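Chapter 6
Looking After the Gripper

By the time you reach this chapter your cell at the Nositz bench will have been running for a little while, and I hope you have grown rather fond of it. Fondness is useful in this trade – we look more closely at the things we like. In Chapter 2 we bolted the arm down and set its home position. Now we come to the fingers, which do the hardest work and get the least thanks.

I learnt this at Skurkov one January, when a cell that had made 2197 good picks began dropping its lunches. I spent a whole morning on the program, bless me, before I thought to try a spanner on the finger screws.

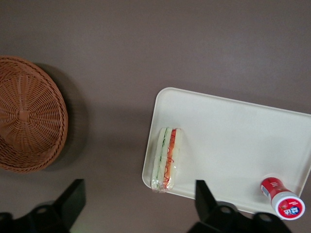 Imre Kiss

With the fingers spread wide over a tray, as they are here near a wrapped sandwich, you have a good chance to look at the tips and the screw holes near the base. Wipe the tips with a dry cloth, check each screw, and then close the fingers slowly and see whether they meet squarely. Do this every 100 picks to begin with, and write down what you find.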